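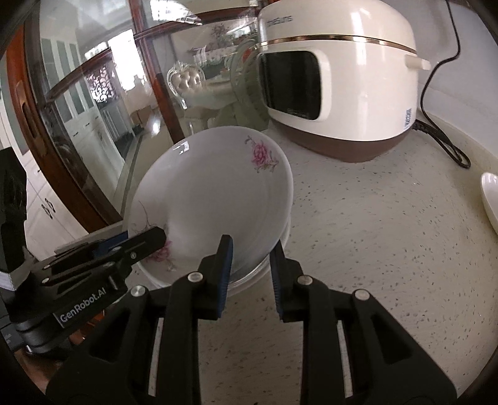
Talk for the Tekine kitchen evening, notes for Sibel

Start slowly. Say good evening, thank Jacqueline Lefèvre for the room and the tea.

My subject is plates in a small kitchen. We have them out every day, we wash them every day, and still most of us keep them in the wrong place.

Point 1. The stack. At home I keep seven plates in one stack, no more. With a tall stack you always take from the top, and the ones at the bottom never get used. Ask the room: who has plates at the bottom that they did not touch since November? (Wait for hands.)

Point 2. Patterned plates. People save the ones with flowers for guests. I say use them. Put a sheet of kitchen paper between two plates if the pattern is old – my aunt did this for all her life and her roses are still pink.

Point 3. The counter. Plates need a place to stand for a moment between the drying rack and the cupboard. Keep 90 centimeters free if you can. The rice cooker, the kettle and the bread box can share the back.

Tell the story of the Yazıcı wedding plates here, but short. Last time it was too long.

Point 4. Lifting. Two hands, low on the stack, close to the body. Children carry two plates at one time.

Then questions. Ozan Güler will pass the microphone. If there is a question on dishwashers, give it to Keerthana – she knows more than me.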